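Chapter 6
A Morning at the Open Day

In the first five chapters we have studied the robot arm on paper: its joints, its reach and the forces at the wrist. In this chapter we go to see one at work. The place is the training hall of Wistberg, a company which opens its doors to students every year in May. Our guide is the engineer Gizella Tóth.

The demonstration is a simple one. An arm stands over a table, and on the table there are toy blocks in several shapes and colours. Before the arm moves, Ms Tóth asks the visitors a question: "Which block would you take first, and from which side would you come?" Most students answer quickly. After that she asks them to explain their answer, and this takes much longer.

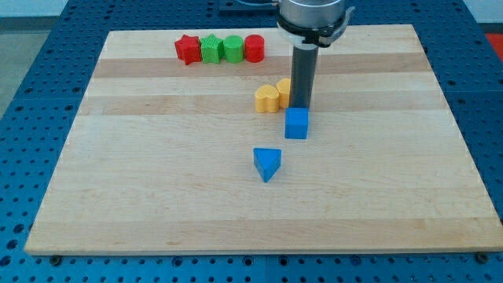
Fig. 6.1 The tool above the blue cube. The yellow hearts are close beside it.

Please keep this figure in mind while you read Section 6.1. A block which stands alone, like the blue prism, can be approached from many directions. For blocks which stand close together, such as the row at the back, the choice is smaller. We shall call this the problem of clearance, and we shall return to it with a table of about 300 recorded movements.

Related chapters
Chapter 5: Forces at the Wrist
Chapter 7: Planning a Path
Chapter 8: When the Grip Fails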